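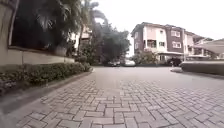 4.3 Recording an outdoor route for visual place matching

The procedure applies to the low-mounted front camera on the Rillex base. Routes recorded with the mast camera use section 4.4 and cannot be mixed with these.

1. Start the recorder in Illum and select the profile "paved, low view".

2. Lock exposure on the paving before driving off. Under a white sky, automatic exposure darkens the trees and the matcher loses points there.

3. Drive the route by hand at walking pace. Keep the base parallel to the kerb on straight stretches.

4. Stop for 3 seconds at each junction and each change of surface. Illum stores a keyframe at every stop.

5. Open the keyframe list and mask all parked vehicles. Use the polygon tool – the rectangle tool also removes roof lines and windows, on which the match depends.

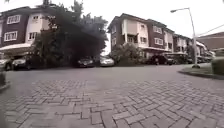 Figure 4-6. Keyframe at a change from block paving to asphalt, before masking.

6. Drive the route again in the same direction and run the Cimedau matcher. A keyframe is accepted with 35 or more inlier points.

Note: Rows of houses built to one design can give false matches between neighbouring units. In the Haslinger trials (B. Sýkora, October), 13 keyframes were matched to the wrong unit until fixed items such as lamp posts and kerb ends were given a higher weight. Set this under Matcher > Landmarks.

Caution: Do not start autonomous driving with fewer than 3 accepted keyframes in a row. The base will fall back to wheel odometry, and drift on block paving is greater than on asphalt.

Branislav Sýkora, revised Dec 22, 2021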